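Clelley Benchtop Care Guide
Section 4: Sealing and maintaining marble-patterned and natural stone surfaces

4.1 Scope

This section applies to benchtops, boards and table surfaces supplied under the Clelley range, in both natural stone and marble-patterned finishes. It should be read together with the delivery checklist and the warranty schedule.

Veining varies between batches. Variation in colour or pattern does not constitute a fault.

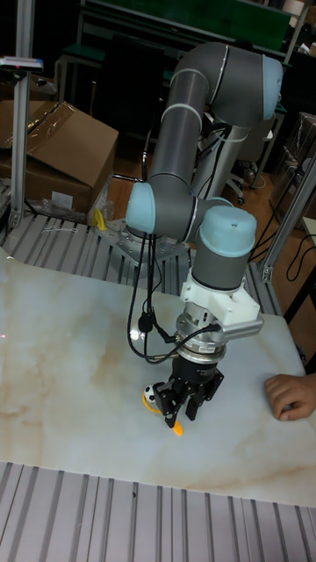
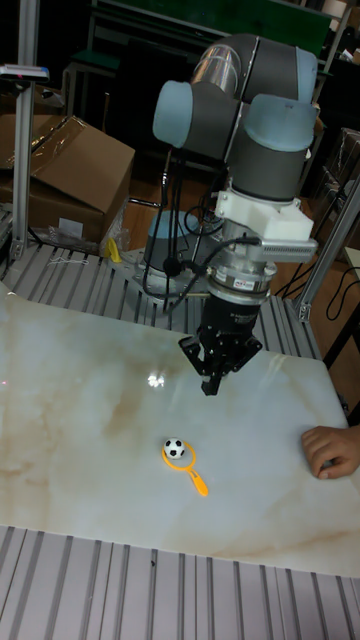

4.2 Before you begin

Confirm the finish code printed on the delivery docket. Codes beginning with N denote natural stone, which must be sealed before first use. Codes beginning with P denote patterned finishes. These are sealed at the Dollirdale works and must not be sealed again by the customer.

You will need:
One 200 mL bottle of Clelley Stone Sealer
Two lint-free cloths
Nitrile gloves
Painter's tape
pH-neutral detergent

4.3 Sealing a natural stone surface

1. Clear the surface and wash it with warm water and pH-neutral detergent. Rinse twice.
2. Leave the stone to dry overnight. Do not use a heat gun or hair dryer.
3. Mask adjoining timber, painted walls and tapware.
4. Test the sealer on an inconspicuous area and wait 52 minutes. If the stone has darkened, stop and contact the service desk.
5. Apply a thin, even coat with a folded cloth, working from the back edge towards the front.
6. Wipe off all residue with the second cloth before it becomes tacky.
7. Wait 4 hours, then repeat steps 5 and 6.
8. Keep the surface dry until the following morning.

CAUTION: Sealer vapour is flammable. Turn off gas cooktops and pilot lights, and open all windows before removing the cap.

CAUTION: Do not use vinegar, lemon juice or bathroom descaler on any natural stone. Acid etching is permanent and is not covered by warranty.

Note: Oily cloths may self-heat. Lay them flat outdoors to dry before placing them in the rubbish bin.

4.4 Routine care

Wipe up wine, coffee, beetroot and oil without delay. Use trivets under hot cookware and a chopping board for all food preparation – patterned finishes in particular will show knife marks. Natural stone should be resealed each March.

4.5 Service enquiries

Chips and open joints should be referred to Garba Bassey, Surface Repairs, quoting form 639. Warranty enquiries should be addressed to Princess Cabanatuan at the Dollirdale office. Please have the finish code and docket number at hand.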